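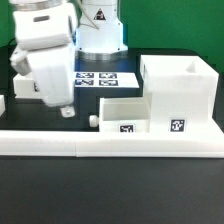
Home Office & Furniture > Desks and Worktops

Dark top or white top for a small north-facing room?

Started by uscanlon, October 9, 2025

uscanlon
I'm replacing the desk in my spare room and can't settle on a color for the top. The room faces north and gets weak light until lunch, then a fairly even gray light the rest of the day. Walls are off-white. The old desk was oak veneer and the front edge has worn through where my wrists go.

I have it down to 2 tops from Vorton, same size (67 inches wide), one matte black and one matte white. The price is the same, $178 without legs. I work on paper as much as on a screen, mostly proofreading, so I'm looking at white sheets for hours. My sister says black will make the room feel like a closet. I think white will glare under the lamp.

Anyone lived with either one for a while?

pinehollow
White. I had black for six years and dusted it every day. You see every crumb, every hair, and the ring from every cup. Matte is worse than gloss for fingerprints, whatever the store tells you. They don't wipe off with a dry cloth, you need a damp one and then a dry one after it.

wsalazar
Disagree with pinehollow. I have black in one room and white in another and I get more done at the black one. White paper on a white top is hard on the eyes under a lamp. On black the sheet stands out and you don't lose the edges of it. Dust is real but a microfiber cloth takes care of it in a few seconds.

Also look at a mid or dark gray before you decide. It hides more than black does and it still gives you the contrast with paper. One thing to know is that dark gray changes a lot with the light. It can read blue in the morning and green by evening.
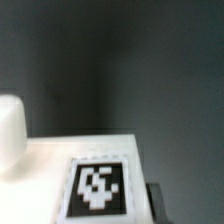
Dark gray behind white. The gray turns greenish toward the right.

uscanlon
Thanks. Vorton doesn't list a gray in that size but I could ask. Does the shift bother you day to day?

wsalazar
No. I noticed it the first week and then stopped looking. It bothered my wife more, she had picked the curtains to go with it.

dell_r
Your sister has a point about the room. I put a black top in a room 2 feet wider than my closet and it did feel smaller. What fixed it was moving the desk so I faced the window. Before that I had my back to it and was looking into the dark corner all day.

What bulb are you using? Most complaints about white glare are really about a bare bulb at the wrong height. Get a lamp with a deep shade, put it on the side away from your writing hand, and keep it low.

pinehollow
That's the part people skip. Fix the lamp first and then see if white is still a problem. I use a warm bulb and a shaded lamp and have had no glare on white at all. And nobody has addressed pens. Dark pens vanish on a black desk. So do cables, which I'll admit is a plus.

wsalazar
I keep pens in a cup.

pinehollow
So do I, until I'm using one.

mac_mathuna
Finish matters more than color. Satin white will give you a bright patch under any lamp. True matte white spreads it out and you get a soft pale area. The downside is that it shows shadows, and after a while you can't tell a shadow from a dirty spot without touching it. 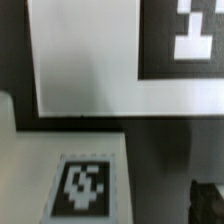 Flat white with a darker smudge of shading left of center.

I'd ask the store for an offcut in each color. Put them on your current desk for a couple of days with a sheet of paper on top. It costs very little and it beats asking us.

uscanlon
The shop in Tavingate said they can cut me samples, so I'll do that. Lamp is an old gooseneck with a cool white bulb and hardly any shade. I think dell_r may have found my problem.

aka77
Has anyone considered just refinishing the oak? If it's only the front edge you can put on a strip of iron-on edging and be done in an hour. I don't see why a whole new top is needed.

uscanlon
The edge is one thing, but there's also a water stain at the back and the whole top has a dip in it. I've had it since college. It can go to the garage.

aka77
Fair enough. A dip you can't fix.

dell_r
Before you order, measure the doorway and the turn on the stairs. A top that long won't go around a tight landing flat. Ours had to stand on end and it took some paint off the wall.

pinehollow
Still voting white, with a better lamp.

wsalazar
Still voting gray. Post which one you pick once you've had the samples out.

uscanlon
Will do. Stairs are straight, thankfully. I'm changing the bulb tonight.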